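Anley open day, quick notes before I forget

Got there late, parking was a mess, missed the welcome talk. Maham Marwat was doing the tours, over 30 people signed up and split in 2 groups. Ours went up first. Coffee ok, line too long.

Best part for me was the tabletop stuff. Plain light wood tables, everyday things on them, groceries and dishes mostly. Red shopping basket, the plastic kind with holes in the sides, a round red bowl, a cup, a snack box in loud red and yellow. Felt like my kitchen counter on a bad day. Asked who does the shopping, Maham said they take turns.
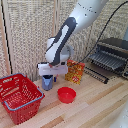
Then downstairs to storage. Shelves labeled by room, kitchen, bath, desk. Tanko Ugwu keeps the list and he's strict about it, you sign for a bowl same as you'd sign for a laptop. Would of liked more time there but the second group was already on the stairs.

Lunch was sandwiches, went fast. Bring a sweater if you go, the hallway is freezing. Next one's suposed to be at Talow, no date yet.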